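Category: Student Projects / Building and Outdoor Works

Replacing the Gate Latch and Hinges on a Sloping Garden Fence: Project Report

19 May 2019 | By Roel Verstraete
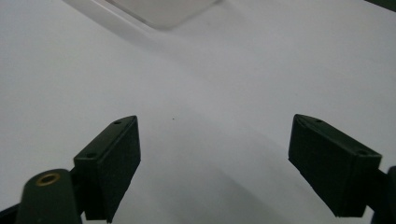
Fig. 1. Dark green finger pads of a hand-held gripper over a plain white surface.

1. Background

The fence at the Handberg site runs along the lower side of a shared garden and has a single gate. The gate is made of softwood boards on a Z-shaped frame and opens downhill, toward the path. When I took on the project the gate dragged on the paving for the last part of its swing, and the latch only met its keeper if the gate was lifted by hand. People had started leaving it open.

The task set by our course was to bring one existing outdoor structure back into working order, keep a record of the work, and stay under a fixed budget for materials. I worked alone except on the day the gate was rehung.

2. Finding the fault

My first guess was that the hinge post had moved. I checked it with a level on two faces, and it was plumb on the side facing the garden but leaned slightly toward the opening on the other. The lean was small and did not explain all of the drop at the latch side.

The rest came from the hinges and the frame. The two strap hinges were 300 mm long and had been fixed with short screws, three of which turned freely in their holes. The pins were worn. The diagonal brace had also been fitted the wrong way around, running from the top of the hinge side down to the latch side. A timber brace works in compression and should rise from the bottom hinge toward the top of the latch side. Mounted the other way it depends entirely on its end screws, and these had pulled.

The gate measures 800 mm across. The opening between the posts was 82 cm at the bottom and a little less at the top, which matches the lean in the post.

3. Choice of parts

I compared two hinge sets. The Andmont set had thicker straps and a plain galvanized finish. The Smits set had adjustable pins, so the gate can be raised or moved sideways after hanging. I chose Smits, mostly for the adjustment. It cost more, and that left less for the latch.

For the latch I first bought a Nameo spring latch and then returned it. The bolt enters a round hole in the keeper and leaves almost no room for seasonal movement in the posts. I replaced it with an ordinary gravity latch that has a tall, open keeper. It is cheaper and looks a bit plain, but it will still catch if the gate drops slightly.

The hinges are held with coach bolts through the full thickness of the rail. I used 12 bolts in total, all galvanized, with a large washer behind each nut.

4. The work

The gate was taken off and laid flat on trestles. I removed the old brace, squared the frame by measuring both diagonals, and cut a new brace from treated timber. The notches took two attempts. On the first piece I marked the angle from the wrong edge, and the offcut is now a stake in the vegetable bed.

The old screw holes were filled with glued dowels and trimmed flush. I then treated every cut end with preservative and let it dry overnight before fitting any metal.

The hinge post was more trouble than I had planned for. I dug down on the side away from the lean and found that the concrete collar was sound but the soil behind it was loose. I pulled the post upright with a ratchet strap, packed the gap with broken stone in layers, and tamped each layer with the end of a bar. I left the strap on for the rest of the week.

Rehanging needed two people, one holding the gate on wedges and the other marking the pin positions. The slope of the path meant the bottom edge had to be set higher than I liked — there is now a visible gap underneath on the uphill side. A rising hinge would have avoided this but was outside the budget.

5. Results

The gate swings clear of the paving through its full travel and the latch drops into the keeper without lifting. I checked the post again after the strap came off and it was plumb on both faces. The diagonals of the frame measured the same as on the trestles.

The gap under the gate is the main weakness. A small dog could get through it. I have suggested a loose board fixed to the bottom rail, cut to follow the slope, but it was not part of this project and has not been made.

6. Notes for anyone repeating the work

Check the direction of the brace before buying new hinges. Measure the opening at the top and the bottom. Buy the bolts longer than needed and cut them down, as the rails on old gates vary in thickness from one end to the other. The hinge adjustment should be left near the middle of its range on the first day so there is room to move either way later.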